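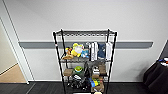 Wire rack with soft toys, cloths and boxes, table to the right.

We're at 200 examples for the shelf set, out of a planned 1000. Ye-seo So splits each recording into single moves and labels them; I check 20 per batch. Most rejects in August were bad start points – the label began mid-reach. Cloths take longest to label, as the end of a fold is a matter of opinion.

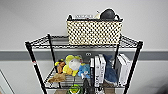

Plush toys and upright books, basket on the top shelf.

Toys this close together get 2 labels, one per overlapping item. Farko's loader still drops the second.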